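What a Simulated Test Should Be Required to Say

An opinion on the reporting of manipulation trials

Institutions that buy, approve or fund robotic equipment now receive a great many results that were produced in simulation. The practice is sound. A simulated trial costs little, harms no one and can be repeated as often as a reviewer wishes. The rules for describing such trials have not kept pace, and it is the position of this essay that they should be tightened before the next round of purchasing guidance is adopted in February.

The usual report gives a success rate and a short account of the task. A supplier states that an arm completed 546 trials out of 2,000, or some better figure, and that the task was to pick up a block. A reader who wishes to know how the block was placed, what the controlling software could see, and what ended each trial must often write to the supplier and wait. Visser, whose draft code of practice has been circulated for comment, would make the first of these items mandatory and leave the others to the supplier's judgment. The draft should go further.

Consider the moment before a grasp. The fingers are open, the block lies between them, and neither finger has made contact. A trial that reaches this point may still fail in several ways, and a report that credits the approach as a partial success ought to say so in its first paragraph. At present some reports combine approach and grasp in a single number. Two suppliers may therefore publish the same figure for very different performance.

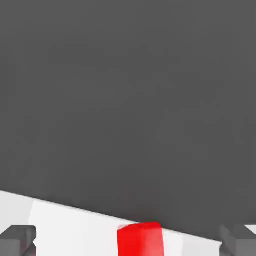 Views and what they leave out

The draft code asks that every simulated trial be documented from at least one camera. One is too few. A close view establishes the relation between fingers and object, and very little else. It can't settle whether a second object was present, how far the work lay from the base of the arm, or whether the surface was marked in any way. A wide view answers those questions and is poor at showing contact. The minimum should be 2 views, recorded together and published together, with the time of each stated.

Bimel already follows this rule in its internal reviews, and Pluvuvano has adopted it for outside submissions. Neither has reported that the burden is heavy. The storage cost is modest, and reviewers spend less time in correspondence.

It has been objected that additional views invite reviewers to judge appearance. A plain rendering may look unfinished beside a detailed one, although both may rest on the same physical model. The objection has some force. The proper answer is an instruction to reviewers, stated in the code itself, that visual finish is not evidence of physical accuracy in either direction.
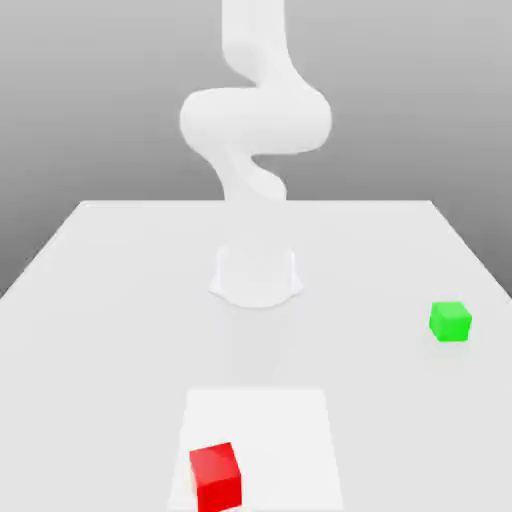 The statement of the task deserves the same care as the statement of the result. An instruction such as "move the cube to the pad" is incomplete wherever more than one cube is on the table. With a green cube out toward the right side and a red one resting on the white pad, a reader must be told which cube is meant, and whether an object already on the pad at the start would count as placed. The position on the pad matters as well. The red cube is well to the left of the pad's center, close to its left edge, and one scoring rule might accept that position where another would refuse it. The code should require the rule to be written out in full, with its tolerance, before any trial is run.

Tultach has argued in its comments that written tolerances discourage suppliers from attempting harder tasks. This essay takes the contrary view. A supplier who publishes a strict tolerance and a modest success rate has given the buyer something that can be used. Where no tolerance is published, the buyer has no means of comparing one product with another.

Proposed amendments

The following 4 amendments are offered to the drafting body.

Approach, grasp and placement shall be scored and reported separately.

Each documented trial shall include a close view and a wide view of the same work.

The starting position of every object shall be recorded, including objects that play no part in the task.

Any result obtained in simulation shall be labeled as such wherever the figure appears, including in summaries and sales literature.

The last of these will meet the most resistance. Labels are commonly dropped when a figure passes from a technical report to a brochure, and responsibility for the omission is then difficult to assign. The code should place that responsibility on the party that publishes the figure, and should provide that a corrected version be issued to every recipient of the original.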